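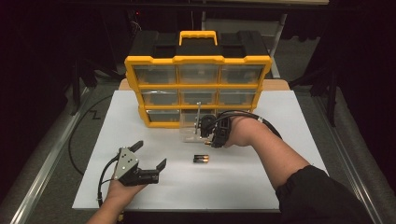 Finally sorting the screws in the garage. Most of them came with the house when we bought it from Gunvor Vik, in coffee cans with no labels.

Wood screws get sorted by length, machine screws by thread. Anything stripped or badly rusted goes in the scrap bucket.

Best tool so far is a cheap thread gauge from the hardware store in Binby. I used to guess — got it wrong a lot with the metric ones.

Drywall screws are their own problem. I have 4 cans of them and no drywall work planned before November.

If anyone near Clukness needs drywall screws, send me a message. 2 cans are free to whoever picks them up. Evenings after 6 are best.

Hinges and brackets are next.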